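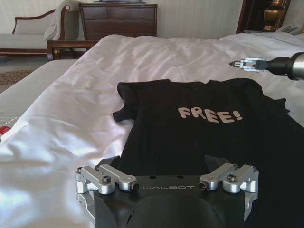 Nobody wears half of what they fold, one guest wrote in the comment book at the Grullmont last May, and the hotel has taken it to heart.

GRULLMONT, 17 September 2018 – Forsberg, the linen supplier that has spent years telling people how to make a bed, today launches Off the Bed, a short guide to clearing the clothes from it first. The booklet runs to 5 pages, four more than the subject may deserve.

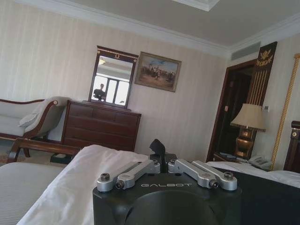

My dresser has plenty of drawers and my clothes have never met them, a reader from Jarano told us during the trial. Forsberg sent early copies to 200 households and received a good many letters like it, several of them quite proud.

The method is plain. Lay the T-shirt flat, print side down. Fold in the sides, tuck the sleeves, bring the hem up to the collar. Put it in a drawer – a chair is not a drawer. Dark clothes come off white sheets before bedtime, when they can still be found.
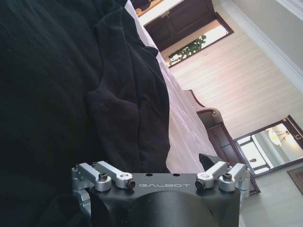 Black on white: laundry still to be sorted.

Only then does the guide allow anyone near the duvet, which it would like folded lengthwise to one side while the bottom sheet is pulled smooth.

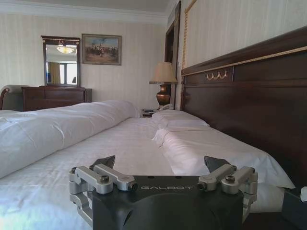
Pillows go back last, against the headboard, and may be plumped once. Forsberg takes no position on throw cushions, having lost that argument before.

A first printing of 3000 copies is free at Forsberg counters in Jarano and Murkari. Shops may order bundles of 100 through the Forsberg press desk.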